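Open day at the Linby hall: visitors see how crate handling is taught to machines

February 10, 2025

The workshop hall in Linby opened its doors to the public last week, and 94 visitors came to see what Skimbridge has been doing there since the autumn. The company works with automation for small warehouses and food distributors, and until now very few people from the town had been inside. The visit was free, but one had to register in advance, and the places were gone after two days.

The guests were received at the side entrance by Inès Vasseur, who is responsible for the training programme. She divided them into groups and gave each group a short introduction. Coffee was served in the adjoining room, and the coats had to be left there too, so that no loose scarves would come near the equipment.

The subject of the day was the handling of plastic crates. It is a simple task for a person and still a difficult one for a machine. A crate can stand at an angle, its handle can be on the wrong side, it can be heavier at one end than at the other, and the open sides confuse the sensors which measure distance. Skimbridge has chosen to work with exactly this kind of object, as almost all of its customers use crates of one type or another every day.

The first part of the programme was a talk by Arvid Lunde, who leads the technical work. He explained that the company does not write down each movement as a rule for the machine. The staff perform the task themselves many times, with a camera worn on the head, and the recordings are then used for teaching. The machine learns from these what a person looks at before the hands move, how the hands come towards the crate and at which moment they close.

"We were asked by many people why we do not film from the ceiling," Lunde said. "We have tried it. From the ceiling you see the back of the person and very little of the hands. From the head you see what the person needs to see."

The collection for the present stage contains 638 recordings. Each is short, normally under a minute, and each is checked by a second person before it is accepted. Recordings where the hands leave the view for too long are put aside. According to Lunde this was a frequent fault in the beginning, when the cameras were set too high and the staff had to bend their necks in an uncomfortable way.

After the talk the groups went out on the floor, where Fabrice Lacroix showed the work in practice. He asked the visitors to stay behind the yellow line during the demonstration and to keep the passage to the glass door free. Then he lifted, turned and put down a crate several times, first slowly and with explanations, afterwards at the speed which is used in the real sessions. Between the lifts he made a short pause with his hands in view. The pause is a signal in the recording, he explained, and it makes it much easier to find where one attempt stops and the next one starts.

Several guests wished to try for themselves, and this was permitted. One by one they were given the head camera and a few minutes of instruction. Keyvan Taheri, who manages the stock of a bakery supplier, was among the first.

"I have lifted crates for many years and I never thought about where I look," he said afterwards. "When they showed me my own recording I could see that I look at the corner first, every time. The handle comes later. I would have told you the opposite."

His recording was played back on a screen in the adjoining room, together with one made by Lacroix. The two were quite different. Taheri turned the crate with one hand before he lifted it, a habit from narrow shelves, while Lacroix always used both. Lunde was pleased with the difference and said that the machine should learn from many persons and not only from his own colleagues, who after some months all work in the same manner.

There were also critical questions. Huguette Pons, who was earlier employed in a packing hall and now follows working environment questions for the local association of retired workers, wanted to know what will happen with the persons who do this work today. She also asked who owns a recording of somebody's hands, and if a worker can refuse to be recorded.

Vasseur answered that participation is voluntary, that each person signs an agreement and that a recording can be withdrawn until the day it is taken into use. After that it is not possible to take it out again, and this is written in the agreement in plain words. To the first question she gave a more careful answer. The customers she speaks with have difficulties to find people for the heavy lifts early in the morning, she said, but she could not promise how each of them would use the machines later.

Pons thanked her for the answer but was not completely satisfied. She told this reporter that she would like to see the agreement translated into more languages, and that the association will write a letter about it. Vasseur has said that she will gladly receive it.
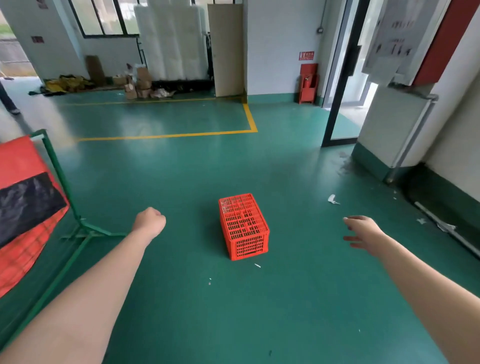 The last part of the visit was about the machine itself, which is called Costa. It was not moved during the open day. Lunde had decided this in advance, as the new safety stop had not yet been approved, and the guests saw Costa at work only on film. Some were disappointed with this, above all the younger ones, but most seemed to accept the reason.

In the film Costa made nine lifts in a row. Seven went well. In one the machine closed its fingers too early and pushed the crate away, and in one it took hold of the side and not of the handle, so that the crate hung crooked. Lunde showed the two failures twice and stopped the film at the point where the mistake was made. He said that he prefers to show them, because a film with only good lifts does not teach the audience anything about where the technology stands at this moment.

A question from the audience was how the machine manages in a room where things are standing along the walls and the light comes in from several sides. Lunde answered that this is one of the reasons why the company does its recordings in an ordinary hall. A customer's warehouse is never as clean as a laboratory, and a machine which has seen only white tables will have problems on its first day at work. Daylight from large windows is especially troublesome on a shiny floor. The reflections change from hour to hour, and the system has earlier taken a reflection for the edge of an object. This has become better during the winter but is not solved.

The next step for Skimbridge is a trial at Fudel, a distributor of fruit and vegetables, where the machine will move empty crates from the washing area to the store. The trial will last for four weeks and will take place in the evening, when few people are in the building. A member of the staff will be present all the time with a stop button. The crates there are of another model than those used in Linby, somewhat lower and with a different handle, and new recordings must therefore be made before the start. Lacroix will begin with this work before the end of February.

Fudel had sent two representatives to the open day. They did not wish to comment on the costs, but they confirmed that the trial has been agreed and that the employees have been informed. The choice of empty crates was their own wish. Fruit is easily damaged, and they want to see how softly the machine puts things down before it is allowed near the goods.

Vasseur was content with the day. The interest was bigger than she had expected, and she was happy that so many of the questions were about the people who make the recordings. Thirty minutes had been planned for each group on the floor, but almost all of them stayed longer, and the last guests left when it was already dark outside.

A second open day is planned when the safety stop has been approved, and the intention is that Costa will then be shown in operation. No date has been decided. Those who were not given a place this time will be contacted first - they do not need to register again. Schools and associations which want to come as a group can write to Skimbridge and should state how many persons they are and if anyone needs step-free access, which is possible through the side entrance.

Persons who would like to take part in the recordings can also get in touch. No earlier experience is needed, but one must be over 18 and able to lift an empty crate without difficulty. The sessions are held in Linby in the mornings and are paid by the hour. Jewellery and watches must be taken off, and sleeves should be short or rolled up, so that the forearms are free.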